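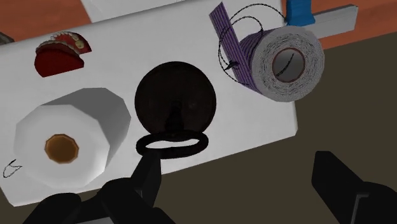
Every shawl that leaves our church in Zetinbridge goes out with a card. The card has a verse on one side and a blank for the maker's initials on the other. I think the verse should stay, the initials can stay, and the rest of the blank side should be used for fiber content, washing instructions, and the gauge at which the piece was worked. I also think the gauge should be measured before the shawl is started, on a washed swatch, by every maker, including those who have been at it for decades.

The usual objection is that this turns a prayer into a specification. I take the objection seriously and disagree with it. Exodus 26 gives the length and breadth of the tabernacle curtains and then adds that they shall all have one measure. The chapter goes on to loops, fifty to an edge, set opposite one another. A reader who wants devotional feeling from that chapter has to look for it in the numbers. Whoever wove those curtains was expected to count.

The practical case is simpler. Our standard wrap is called the Aliyu, after the pattern leaflet it came from. It is a plain half double crochet rectangle with a border. The leaflet calls for 352 yards of worsted weight yarn and gives a finished length but no gauge. With the hook it recommends, a loose worker runs out of yarn before the border, and a tight worker finishes with a wrap that does not reach across the shoulders of a grown adult. Both have followed the leaflet correctly. The leaflet is at fault, and so are we for handing it out unchanged.

Yarn substitution makes it worse. Most of our stock is donated, and much of the donated stock is Astik, an acrylic and wool blend that relaxes in the wash. A swatch measured straight off the hook tells you little about it. I worked one 30 stitches wide, measured it, washed it cold, dried it flat, and measured it again. It had grown by more than an inch. Carry that over a full wrap and the border ripples, and the first time the recipient launders it, the drape changes completely.

Then there is the matter of who receives these. Some recipients are in hospital rooms, some are in nursing care, and their laundry is done by people who have no time to identify a fiber by touch. If the card is silent, the shawl goes in with the towels. Acrylic generally survives this. Untreated wool felts. A felted shawl cannot be unpicked, and the recipient often feels guilty about it, a poor outcome for something meant as a comfort. One line of print would prevent most of these cases.

I have heard it said that swatching wastes yarn. An 8-inch square uses little, and the square need not be discarded. Squares of similar weight can be joined. The large Dornanora blanket that hangs in our fellowship hall took 2676 yards, and a fair part of its center panel is made of old test squares. It isn't even. The gauges differ and the seams show it. I would still call that a better use of the yarn than a wrap that has to be taken back to the chain.

A more substantial objection is that some makers cannot easily measure. Eyesight fails and hands stiffen. For them I would propose that somebody else take the measurement and write it down. The maker works the square, another member washes it and lays a ruler across it, and the hook size is adjusted if needed. Praying over the work is already shared among us. I see no reason the arithmetic should be private.

What I would not support is a rule that rejects pieces for missing gauge. A shawl that comes out narrow can be given to a smaller person. A short one can go across the knees. The measurement is there so that we know what we are giving and can match it to someone.

We reprint the cards in October, and this year they were reprinted with the blank side unchanged. There are enough to last until the next order. Until then a rubber stamp with three lines, for fiber, wash, and gauge, would fit under the initials.

November 29, 2022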